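Last updated: Thursday

To: equipment-planning list
From: Viorica Krasniqi
Subject: Re: Ledero arm, second quote and the filter job

Priya Whitfield wrote:

> I know you have doubts, but I'd like us to settle this before the June
> budget closes. Ledero have come back with a better figure for the lease,
> 1295 a month with the gripper included, and Kovum will do the service
> contract at 129 on top. Filter rinsing is dull work and we struggle to get
> anyone to stick at it. If the arm takes that off the rota, I think it
> pays for itself. Can people say yes or no by the end of the week?

Priya,

It's a no from me for now, and I'd like the reasons on the list so we don't go round again in the autumn.

The lease figure leaves out the fitting charge, 900, which is on page two of the quote under "site preparation". I rang Ledero to ask what we get for it. The answer was a visit and a floor plan. We have a floor plan.

Then there is the job itself. Rinsing a pleated filter means picking it up, getting it into the basin, turning it, getting the dirt out from between the pleats and putting it somewhere to drain. The quote says "handles filter cartridges", and handling is the easy bit. I would want to know who fills the basin, who empties it, and who goes back over the pleats afterwards. If the answer to all three is the person we have now, we are paying for company.

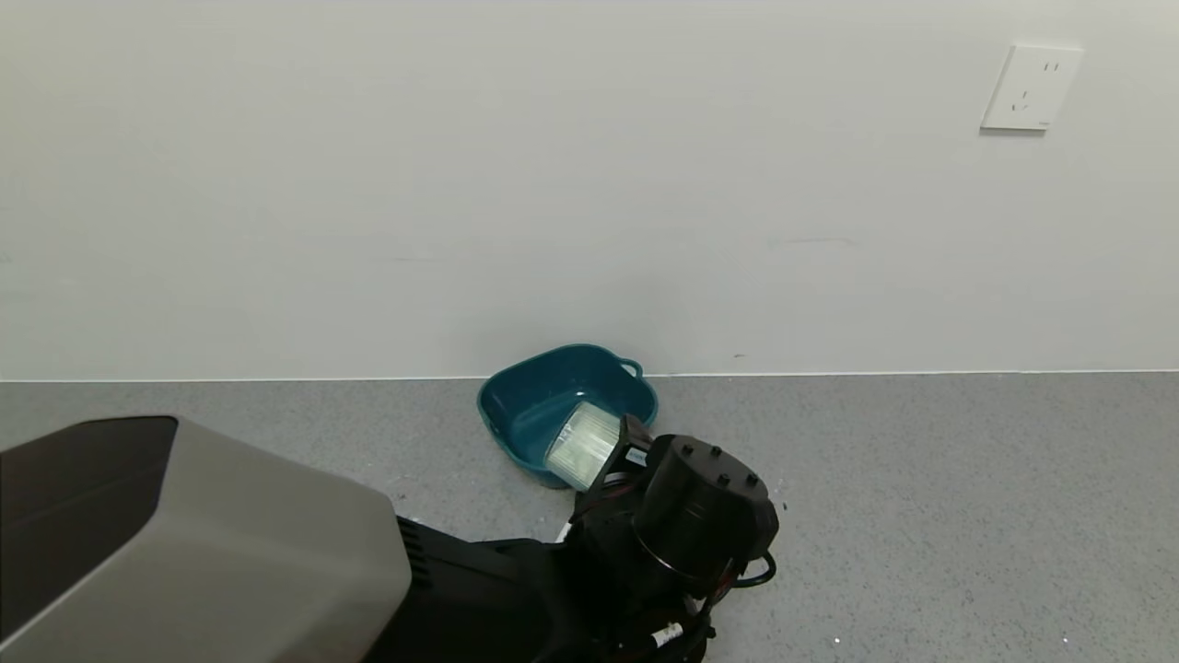

Filter cartridge held in the gripper, lower end in the teal basin.

I don't dispute that it can hold a cartridge. But look at where the basin is. We do this at a sink, standing up, and nothing in the quote covers working at sink height. If the basin has to live on the floor we lose that bit of floor, and someone has to bend down with a full tub of dirty water. I'd also like to hear from Kovum what their cover says about splashes on the cables. I've asked twice and been sent the brochure both times.

Yalçınkaya quoted us for a plain rinsing cabinet last year and we turned it down as too dear. Set against 7 months of this lease it looks fairly cheap. It has a door and a hose. Could somebody dig that quote out? I think it was saved in the Grakelance folder with the old pump paperwork.

What would change my mind:

- a price with everything in it, fitting and service included
- a trial here, with our own dirty filters, long enough to cover a normal week's load
- a figure for filters cleaned per shift, and how many had to be done again by hand
- a break clause before the end of the first year

On the rota, I agree it's a rotten job and I have done my share of it. Swapping it round more often would cost us nothing and we haven't tried that properly either.

If Ledero will agree to the trial I'm happy to be the one who keeps the tally. Otherwise please put me down as against, and move the money back to the pump line until we've seen the cabinet price again.

Viorica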